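Subject: Re: [demo-collection] sunglasses and case, how many starts per layout

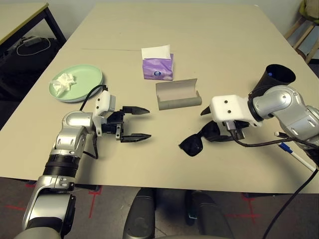
How many demonstrations should we record before moving the objects to a new layout?
Five per layout, then change at least two objects and the side the case opens toward.

That is what we settled on for Pesora, and I'd keep it for Banari unless someone has numbers that say otherwise. Longer answers to the rest are below the quote.

On the list, Ximena Ibarra wrote:
> We have 40 episodes of the glasses task now and I'm not sure they
> are different enough. The operators tend to put the case back in
> the middle of the table every time. Should I throw these out and
> start over? Also, do you keep the episodes where the grasp on the
> temple arm misses and the operator tries again? And does the
> other stuff on the table have to stay the same?

Don't throw them out. A case in the middle of the table, between the two grippers, is a fair starting point and the policy should see plenty of it. What you want is a second batch where it isn't there. We had the same problem with Tapia: the arm went to the center no matter where the case was, and it took around 8 new layouts before it stopped doing that.

Retries: keep them, but tag them. If the operator misses once, backs off and gets the glasses on the second try, that's useful. If there are more than 4 attempts, stop the episode and reset. Long fumbling episodes pulled our success rate down when we left them in.

Other objects: no, please move them. The tissue box, plate, cup and pen are there as clutter, and if they never change place the model will use them as landmarks. Swap the plate and the box now and then. Take the pen away for a few episodes. Lenses down is the harder start for the sunglasses, so record that one more often than lenses up.

One thing to watch is the cables. If one crosses an object in the head view, leave it for that episode — it will happen at run time too — but check that it can't drag anything when the arm lifts.

The label sheet from Hesari still works for this. Use the "layout" column for the object positions and put retries in the notes. I haven't updated it since December, so the task names are the old ones.

Can you send the first five episodes of the new batch before recording the rest?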